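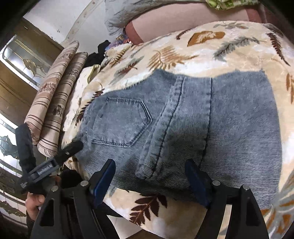
Home Reviews Kits & Tools Archive Contact

So I've been living with the Trallex hand gripper kit for most of September now, and I keep getting messages asking if it's worth the money, so let me just get it all down in one place.

Quick background if you're new around here. I teach robots to do chores, or I try to, in my spare time and on a hobby budget. A gripper you carry around by hand is the cheap way in. You do the job yourself with the gripper, the recording gets saved, and later you train your arm on what you did. I used to do it all by dragging a real arm around with my hands and oh my goodness, my shoulders. Never again!

The kit is $229 from Lorncombe, who seem to be the only shop carrying it at the moment. For that you get the gripper body, the two fingers with their pads, the mounting arm with its bracket, the padded strap, a bag of bolts and a little hex key. There's a camera mount but no camera, so add that to your sums. Mine came well packed except for the bolts, which had escaped their bag and were all over the bottom of the box (I found the last one in my slipper).

Putting it together took me one evening. The booklet is fine up to the finger linkage and then it skips a step, and you're left looking at a drawing of something you haven't built yet. Noman Marwat has a much better write-up on the Dumlao forum, with the order of the bolts spelled out, and I'd just follow his from the start. Do not tighten the finger bolts all the way until both fingers are on. I did, and had to back every one of them out again.

Okay, laundry. I picked laundry as my test because I hate it and there is always some. Jeans are my favorite thing to grab so far. The denim is thick and it bunches up into a nice fat fold, and with all those doubled seams there's plenty for the pads to bite on. You push the fingers down either side of a bit of fabric, squeeze, and up it comes. I like to go for the edge near a back pocket, but that's just me and my habits.

T-shirts are harder. Thin cotton wants to slide flat under the fingers, and you have to come in at more of an angle and sort of scoop. Socks are fine. Fitted sheets, no comment, I can't fold those with my own two hands so I don't see why a gripper should do any better.

One thing I didn't expect is how much the bed matters. On a bare table the fingers hit something hard and stop, and on a plush blanket they keep going, and it's easy to pick up a pinch of blanket along with your pants! I've ended up pressing a lot lighter on the bed than I do on the table. If you're going to collect on soft stuff, practice a bit first before you hit record, or you'll be deleting the first half hour like I did.

The strap is the best part of the whole kit. It's padded, it's wide enough, and it takes the weight off your grip. My old printed handle from Makodska was a bare plastic thing and I'd have a dent in my palm after ten minutes. With this one I can go through a full basket and still want to hold a coffee afterward. My small complaint is that the adjuster slips. I have to pull it snug again maybe twice in a session.

The finger pads have held up too. Lorncombe's page says they're good for 3000 grasps and I'm nowhere near that, so ask me again in the winter. You get 3 spare pairs in the box anyway, which is generous, seeing that most kits don't give you any.

What I don't like: the squeeze is a bit stiff for small hands. My sister tried it and gave up on the second shirt. You can swap in the softer spring (it's in the box, it's just not mentioned anywhere in the booklet, look under the foam) and that helped a lot. Also the software download is a mess. It took me 3 tries to get it to install and the first two gave me the same error with no explanation. Noman's post has the fix for that as well, bless him.

Would I buy it again? Yeah, I would. If you already have an arm and a camera lying around and you're tired of dragging the arm about, it's a good buy. If you have neither of those, save up for the arm first.

Towels are next, and then I want to try it in the kitchen. If anyone has used theirs on dishes, leave me a comment and tell me what you did about the pads getting greasy, I'd love to know before I start!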